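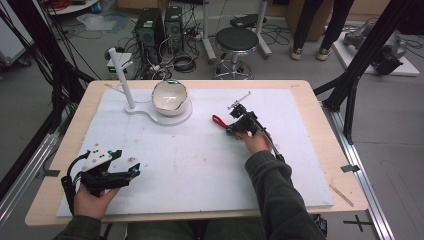
Figure 6.1 Two hand-held grippers in use over a foam board, with a bowl set toward the back.

Chapter 6
Care of Hand-Held Grippers

A gripper that is held in the hand wears in the same places as one bolted to an arm: the jaw fingers, the cable, and the lever. This chapter covers the upkeep of a two-gripper table, using the Sokton station as the working case.

Section 6.1 deals with cleaning the board and the jaws. Section 6.2 covers the finger markers, which must be checked before each shift. Replace any marker with a lifted corner. The full service, due every 800 hours, is set out in Section 6.3.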